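Weniger Papier, zweiter Anlauf

Im September habe ich angefangen, meine alten Unterlagen durchzusehen. Kontoauszüge, Garantiescheine, Briefe von Versicherungen, die es unter dem Namen gar nicht mehr gibt. Es waren sieben Ordner, der älteste noch aus der Studienzeit.

Den ersten Anlauf hatte ich vor Jahren abgebrochen, weil ich jedes Blatt einzeln gelesen habe. Diesmal habe ich mich an einen Rat von Hilkka Huttunen gehalten, mit der ich früher im Büro saß: erst grob nach Jahren stapeln, dann lesen. Das ging deutlich schneller. Für einen Ordner brauche ich jetzt etwa 20 Minuten.

Gescannt wird nur, was ich wirklich noch brauche. Bisher sind es 588 Seiten. Ich benutze dafür Ollum, ein kleines Programm ohne Abo. Die Texterkennung ist ordentlich, bei Durchschlägen versagt sie - die tippe ich dann von Hand ab.

Gearbeitet wird am großen hellen Tisch, Steckdosenleiste in der Ecke, abends ab acht.

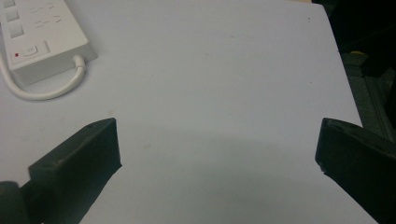
Was bleibt, was wegkommt

Zeugnisse, Rentenunterlagen und alles zur Wohnung bleiben auf Papier. Kontoauszüge hebe ich nur noch für ein paar Jahre auf, Bedienungsanleitungen gar nicht mehr. Bei den Briefen bin ich unentschieden. Zwei Umschläge von meiner Tante habe ich erst einmal wieder zurückgelegt.

Geschreddert wird am Schluss, alles auf einmal. Mein Gerät schafft nur wenige Blätter am Stück und braucht danach eine Pause. Morven Purves hat mir ihres angeboten, das hole ich nächste Woche ab.

Offen sind noch die Steuerunterlagen. Da will ich vorher die Fristen nachlesen - dazu schreibe ich dann einen eigenen Beitrag.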